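2023년 8월

염색 작업 노트, 쪽 염액 다시 잡기

지난번 통은 결국 버렸다. 표면의 구릿빛 막이 안 생기고 액이 계속 푸르스름한 채로 있었다. 환원이 덜 된 상태에서 실을 넣은 게 잘못이다. 색은 들었는데 헹구니 거의 다 빠졌다. 시에리(Siiri Lappalainen)가 가져간 타래도 같은 상태라고 연락이 왔다.

새 통은 과당과 소석회로 잡았다. 쪽 가루는 Tanness 것. 과당을 먼저 뜨거운 물에 풀고 쪽을 개어 넣은 뒤 석회를 조금씩 더했다. 석회를 한꺼번에 넣으면 바닥에 뭉친다. 저은 다음 뚜껑 덮고 30분 두었더니 액이 황록색으로 바뀌고 가장자리에 거품이 모였다. 막도 생겼다.
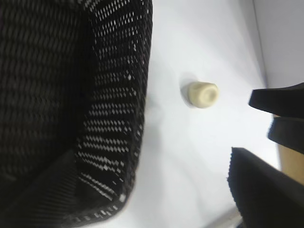 실은 모사와 면사를 나눠서 했다. 총 중량 596그램. 면사는 소다회 넣고 한 번 삶아 두었고, 모사는 중성세제로만 빨았다. 둘 다 물에 푹 적신 뒤 꽉 짜서 넣는다. 마른 부분이 남으면 그 자리가 얼룩진다. 네레아 톨레도는 면사를 두 번 삶는 쪽이 낫다고 하는데 다음에 비교해 볼 것.

담금은 1회에 5분, 공기 중 산화 15분. 면사는 여섯 번 반복, 모사는 세 번에서 멈췄다. 모사는 알칼리에 오래 두면 뻣뻣해진다. 세 번째에서 이미 손에 닿는 느낌이 거칠었다. 모사용 통은 따로 잡는 게 맞겠다. 블레딘은 석회를 줄이면 같은 통으로도 된다고 했지만 그러면 면사 색이 약해질 것 같다.

꺼낼 때 액을 튀기면 공기가 들어가서 통이 빨리 죽는다. 수면 아래에서 짜고 천천히 올릴 것. 어제 이걸 안 지켜서 막이 반쯤 깨졌다.

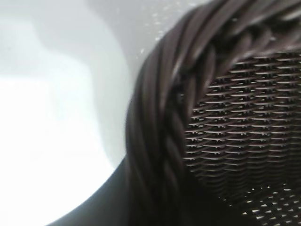

헹굼은 찬물로 세 번, 그다음 식초 물에 10분. 마지막 물에도 푸른 기가 조금 남았다. 흰 면포로 문질러 보니 면사는 살짝 묻어나고 모사는 거의 안 묻는다. 완전히 마른 뒤에 한 번 더 문질러 볼 것.

색은 면사 4회째와 6회째 차이가 생각보다 작다. 견본 카드에 2회, 4회, 6회를 나란히 묶어 두었다. 에스티발리스가 주문받은 건은 4회 색이면 충분할 듯하다. 카드 들고 가서 확인받기로 했다.

남은 일
통 바닥 침전물은 젓지 말고 하룻밤 가라앉힌 뒤 액 색부터 볼 것. 푸른빛이면 과당 추가.
소석회 새로 주문. 지금 봉지는 습기를 먹어 덩어리가 졌다.
pH 시험지도 거의 다 썼다.
모사용 통 배합은 레메디오스에게 예전 기록을 받아서 정한다.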